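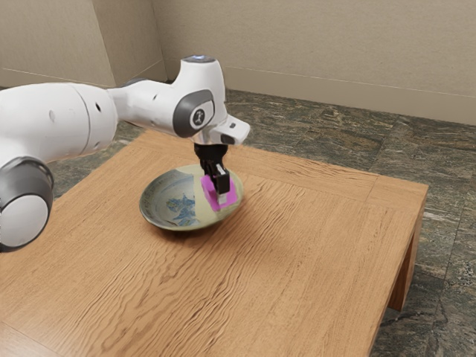 Dušan Ivanov wrote to us in December that a simulated safety check is worth precisely what you wrote down before you pressed start, and would we please print that on the box. There is no box. Murilley Bench is a download. We have put it on the product page instead, and he has stopped writing.

Murilley Bench 
Rule and acceptance pack for simulated pick-and-place cells 
Sold by Sastiritz. Order code 397.

Murilley Bench is a set of written rules, with the scenes to try them on, for people who have to sign off a robot task before a real arm is allowed near it. You get one arm, one wooden table, one bowl and one magenta cube. Customers do ask for more objects. We suggest they get through the cube first.

The pack holds 116 checks, in plain text, each with a pass condition and a space for initials. They cover speed near the work surface, what the gripper may touch, how a stop is called and who may clear it, and how a run must be logged. Sixty-four of them apply to every task. The rest you may strike out, provided you write down why, in ink or its moral equivalent. "Seemed fine" is not accepted by the form. We tested this with our own staff, who tried it first.
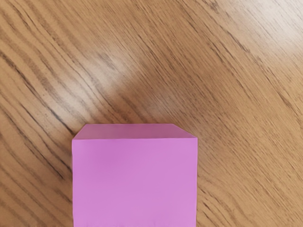 Liepiņa asked whether a close view with no gripper in it counts as evidence of anything. Under the pack's camera rules it counts as evidence of the view. Check 12 wants each camera named, its position recorded, and a note of what it can't see. A run is judged on all its named views together, and a view may not be dropped afterwards for being dull or unflattering.

What the rules ask for

Write the contact limits before the first run. If you write them after, the form has a field for that too, and it prints in bold.

Change one thing at a time. Moving the cube, the bowl and the gripper speed in one go is a new task and needs a new sheet.

Keep the failures. A folder containing only successes will be sent back by the checker script with a short message that some users have described as sarcastic. It was translated from a longer one.

A simulated pass permits you to apply for a real trial at reduced speed. It permits nothing else. This is on every page of the manual, including the index.

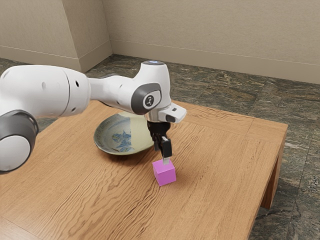 Gripper over the cube, bowl behind. See checks on approach and contact.

Approach is where most sheets come unstuck. The pack asks for a stated height above the table at which the arm slows, a stated gripping force, and a stated answer to the question of what happens if the cube isn't where it should be. "It will be" has been submitted more than once.

In the download

Manual, check sheets, bench scenes, checker script. Single-site licence 1,509 credits through the Sastiritz shop, updates included for as long as we keep finding mistakes. Works with the Kekevar log format. Older logs need converting, and the converter complains a good deal but gets there.

Not included: a risk assessment of your actual cell. That one you still have to do on your feet.

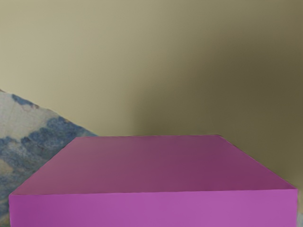 Boris Ionescu reckons the close-up rules are too strict, and that a camera with its nose against the work should be let off the distance check. We considered it. The distance check stays, and the next update adds a line asking why the camera is that close.

We use cookies to remember your basket. By carrying on you accept this. Manage settings.

Comments (3)

tallowgate
Bought it for the contact sheets, stayed for the rude checker script. Can the bold field be turned off? Asking for my manager.

Sastiritz support
It can't. Regards to your manager.

M. Orrin
The manual index really does say it on every page. Took me a while to find "gripper", though, as it's filed under "end effector", and that sends you back to "gripper".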